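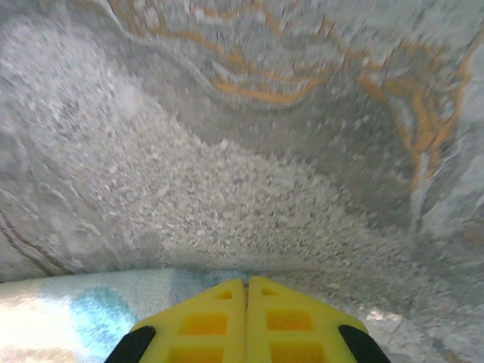 Figure 2. Yellow gripper fingers before a gray textured surface.

Home Issues Authors Submit Contact
Search this journal Enter keywords Go

4.2 Sender names and the decision to open

The mailing lists kept by Mostyn and Cavlow differ in age and in purpose, but both send from a shared office address. Before the study, the name shown in the inbox was that of the organization. During October, half of the addresses on each list were assigned at random to receive the same messages under the name of a staff member, followed by the organization's name. Subject lines, sending times and message text were kept the same for both groups.

After removing duplicate and inactive addresses, 1847 subscribers remained. Opens were not used as the main measure. Several mail programs load images in advance, and a recorded open may therefore reflect the software alone. We counted replies and clicks on links in the body of the message. Clicks made by security filters were removed by the method set out in Section 3. 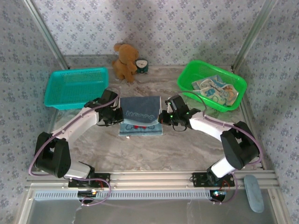

Replies were more common when a staff member was named. In all, 107 subscribers wrote back during the study period, and the larger share of them belonged to the named-sender group. Many of these replies were short questions that the message already answered, which suggests that readers took the personal name as an invitation to write. Clicks showed no clear difference between the groups on either list.

Parry and Damasceno coded the replies separately and settled disagreements by discussion. Two replies could not be placed in any category and were left out of the analysis. Complaints about the change of name came only from the Cavlow list, where some long-standing subscribers did not recognize the staff member and asked whether their address had been passed on.

The results apply to lists whose members had signed up directly. Clondcombe, which buys part of its list from other firms, was not included, and we make no claim about senders of that kind.

Related articles
Confirmed sign-up and list quality at Grurkari
Where readers look for the unsubscribe link
Reply handling in small membership offices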